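News > Community > Around Town

August 8, 2026
By Aslı Işık

Toy library's pretend kitchen gets a stocktake, and the carrot survives

The Sotomayor Street Toy Library closed its play room on Friday so that the pretend kitchen could be pulled apart, scrubbed and put back together, a job last attempted when the present organizer was still a borrower.

Melahat Tatlı, who runs the place, had set aside a morning. By lunch she had sent out for sandwiches. The library's catalogue lists 1,466 items, and the pretend kitchen accounts for 256 of them, most of which were found under something else.

"We have food nobody has ordered in years," Tatlı said. "There was half a fish in the dress-up trunk. I don't know where the other half is and I've decided not to ask."

The plan was simple enough. Everything would be laid out on the dark table in the back, sorted into what gets washed, what gets mended and what goes to the great rummage sale in the sky, known locally as the September one in the parking lot. Anything with two halves had to be matched with its other half before it was allowed back on the shelf.

That last rule caused most of the trouble. Play food meant to be split in two spends its working life being split in two, and the halves drift. Recep Öztürkmen, a retired dentist from up the hill, was put in charge of vegetables on the strength of his steady hands. He spent a good part of the morning trying to marry an eggplant to what proved to be a pear.

The carrot was the easy one. Short, round and orange, with a flat green leaf at one end, it has been in the collection longer than any other vegetable and is borrowed more often than the fire engine. Tatlı puts this down to the leaf. Öztürkmen says children respect a carrot that holds together. 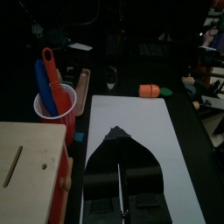
Utensils were a calmer business, if only by comparison. The library has long kept its spatulas standing in cups, on the theory that a child who can see a spatula will not empty a drawer looking for one. Kanchan Pal, who brought her own rubber gloves and was plainly the most qualified person in the building, upheld the theory but reduced the number of cups. The red one with the white rim stays. A yellow one with a chewed handle does not.

There was a short debate over whether blue utensils and red ones should be kept apart. It was settled in favour of mixing them, after Pal pointed out that the children would do it by ten past nine on Monday regardless.

Trays got a stay of execution. The shallow tan one, which has served over the years as an oven dish, a cash drawer and a bed for a plastic horse, will be catalogued as "tray" and left to find its own way in life.

Less clear was the fate of the wooden box with the red sides, which has a slot and a round hole in its pale top and a round knob sticking out of one side. It turned up in the kitchen section on Friday, and opinion was divided about whether it belonged there. Müzeyyen Gezer, whose grandchildren have been members since they could hold things, has always understood it to be the toaster. Öztürkmen had it down as a puzzle with its pieces missing. The catalogue card, when it was finally located, read "box, wood, red" and gave the date of entry as a Tuesday.

"It's a toaster now," said Tatlı, and wrote that on the card. The top has picked up a few smudges, and Pal has asked for another go at them before it goes out on loan again.

By the close of the day 7 items had been retired, among them the yellow cup, a rolling pin that no longer rolled and a cash register that could only be persuaded to say "thank you" by being dropped. Another 5 have gone home with Öztürkmen for glue. The rest are on the shelves under new labels, written by Gezer in capital letters large enough to be read from the doorway, which she says is where most parents prefer to stand.

The kitchen is free to use during opening hours. Pieces can be borrowed for two weeks with a membership card, and anyone returning a set is asked to look inside it first, as one family got home last winter with a bag of play groceries and somebody's real keys.

New shelving is on the wish list. The existing unit leans a little to the left and is held level by a folded atlas, in which Canada can still be made out if you lie on the floor. Tatlı has a quote from Flomow, a cabinet shop across the river, and describes the figure as "very interesting." A bake sale is expected.

The play room reopens Monday at nine. Borrowers who have the other half of the fish, or any part of an eggplant, can leave it in the returns bin by the front door, and there will be no fine.

Filed under: Families, Libraries & Lending, Things We Found in the Back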